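3.2 Garment condition and storage

Respondents were asked to bring out the clothing they had worn at least once since the previous July and to sort it by the place in which it was normally kept. The procedure follows Alcantara and Whitfield, with one change: items shared between household members were recorded under the person who washed them. Shirts and blouses were treated as a single class. Closures were coded separately from fabric, as a missing button was the most common reason given for retiring a shirt that was otherwise sound.
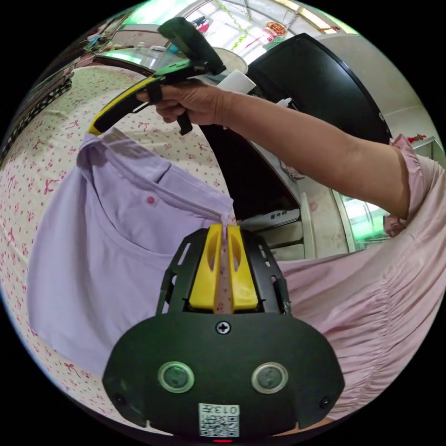

Figure 2. Lavender shirt with collar, placket and small pink button.

Storage was coded as hanging, folded or mixed. In the Narnden households folding was the usual method for everything except coats, and bedding was often kept in the same stack as clothing. In Drasell the two were kept apart. The difference held when closet space was entered as a control, so floor area alone does not explain it. Stack order was also recorded. Items near the bottom of a stack were worn less often, and several respondents could not name them before the stack was taken down.

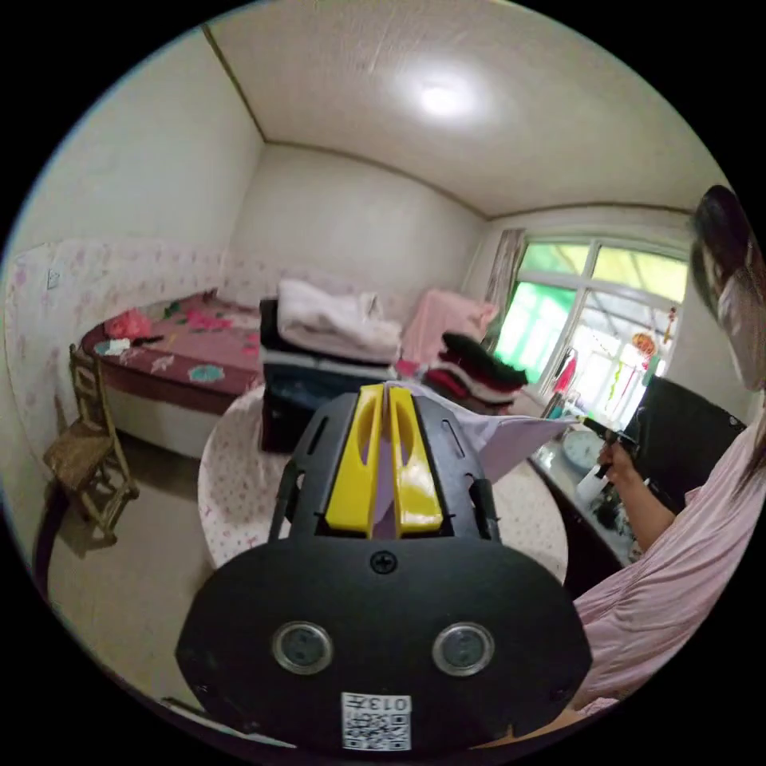
Wear frequency was taken from a 30-day diary kept by each respondent. Entries made more than 5 days after the event were dropped, following the rule used in the Cokivthorpe pilot. Of the 1000 garments entered in the final register, 22 had no matching diary record and were left out of the models in Section 4. Most of these were formal items stored in garment bags.

Two limits of the coding should be noted. A garment moved between storage places during the diary period kept its first code, which understates mixed storage. Repairs done outside the home were reported from memory and could not be checked against receipts. Both points are taken up again in Section 5.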